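# The Belt at Grenalton

The number on the whiteboard the morning Danuta Jabłońska started at Liderora was 287, and the number they wanted by the end of July was 613, and between those two numbers, as Kiros Negussie explained to her while he hunted for a second pair of scissors, there was nothing in the world but boxes.

"Good boxes and bad boxes," he said. "You'll get to know them."

She was fifty-eight years old and had spent most of her working life at the Jalali bakery across the river in Grenalton, where she had also stood beside a belt, though that one had carried rolls. When the bakery closed she had answered the Liderora ad mostly on account of the bus, which stopped at the door. The ad had said patience was wanted, and steady hands, and no knowledge of computers. She'd brought all three.

The job was easy to tell and hard to do well. You set a box on the green belt. The arm came over with its hand, and someone in the next room, wearing the gloves, closed his own fingers so that the hand's fingers closed, and all of it was written down: the belt, the box, the bend of every joint. That was one example. Then you did it again with the box turned a little, and again with the plastic wrap crackled up on the other side, until the learning system (Kiros called it the pupil, and before long so did she) had seen enough boxes to try one by itself.

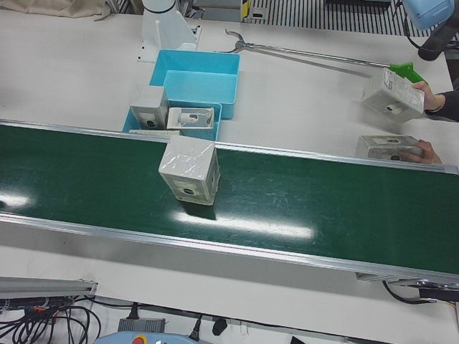
What surprised her was how much there was to decide. At the bakery a roll was a roll, and a crooked one went into the bag for the staff. Kiros wanted the crooked ones. He wanted a box set down at a slant, and a box too near the rail, and a box with its wrap so badly puckered that the light slid all over it and you couldn't rightly say where the edge was.

"If we only show it tidy boxes, it'll think the world is tidy," he said, "and then we'll send it to Tekuvis, and it'll meet the people in their packing room."

Tekuvis was the customer. Danuta had never seen the place, but she came to picture it in great detail, mostly at night, as a long hall full of careless young men flinging boxes down any old way. She practiced being one of them. She tried setting a box on the belt without looking at it. She tried doing it while thinking about something else — her sister's knee, say, or what to do with half a cabbage — and found that she placed it straight every time. Thirty years of rolls had gone into those hands, and they would not be careless on request.

So she kept a little notebook, as she had for the ovens. One page was for leans, one for turns, and one for what she called bad manners, meaning boxes that came too close together or arrived backward. Kiros found it lying open by the bins one afternoon and read it standing up, all the way through, and then asked very politely whether he might make a copy.

After lunch, if the gloves were free, she liked to walk up the room and look at the other arms in their metal frames. She had been a bit afraid of them the first week. By the second she was saying good morning to the ones with their green lights on, quietly, in Polish, so it wouldn't count as talking to herself.
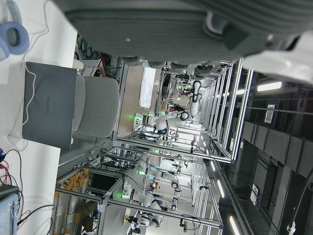
*The long room, as an arm would have it: lying on its side, with the ceiling lights off to the right.*

The pupil did poorly in its first tries, and she took this harder than anyone. It reached for the box and shut its fingers on the air beside it. It reached again, and bumped a corner, and the box went riding off down the belt as if it had an appointment.

"Forty-four tries," said Kiros, reading from his screen, "and it got hold of — well. Fewer than that."

"It's in a hurry," said Danuta.

"It can't be in a hurry. It doesn't know what a hurry is."

"Then who taught it to come down so fast?"

Kiros opened his mouth, and then he sat down and ran back through the recordings, one after another, with his chin on his fist. It was him, of course. He'd worn the gloves for nearly all of them, and he'd been thinking of the number on the whiteboard, and in every example from the second week on, the hand dropped toward the belt like a man grabbing for his hat in the wind. 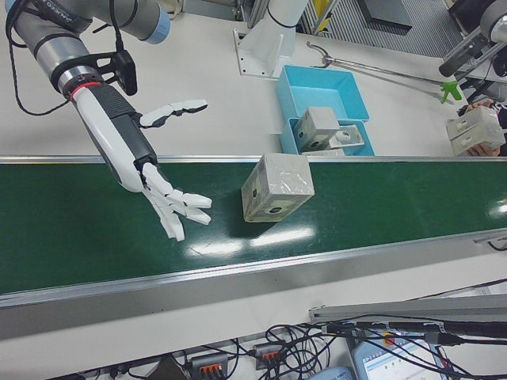

*Coming down with the fingers curled, the box still a little way off.*

He was quiet for a good while. Then he took the gloves off their hook and held them out to her.

She said no, naturally. She said she'd been hired for the boxes, and that the gloves were too big, and that she would break something expensive. He said the gloves had straps. He said it was only picking things up, which he supposed she had been doing since she was a baby. In the end she put them on chiefly to stop him being so kind about it, and he went around to the belt with her notebook in his back pocket and took up her old place beside the bins.

It felt like wearing somebody else's hands over a wet coat. She opened her fingers, and on the little screen the robot's fingers opened. She waited. She had learned from hot trays that you come to a thing open, and you let it be where it is for a moment before you ask it to be anywhere else.

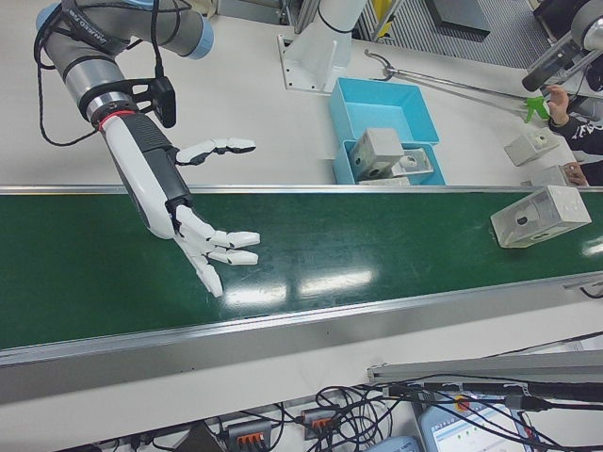
*An open hand over the belt. "Take your time," Kiros called through the door, and she did.*

They made 81 examples that way before the week was out, slow ones, with long pauses that Kiros had to stop himself from trimming. He set the boxes down at every slant in the book and invented two new kinds of bad manners, which she made him write in himself, under hers, with the page number.

When the pupil had had its night with the new recordings, they both came in early and stood on opposite sides of the table with their coats still on. Kiros started the belt. The box came along, leaning a little to the left, and the arm went out over it and opened its hand, and stopped there.

"It's stuck," Kiros whispered.

"Wait," said Danuta.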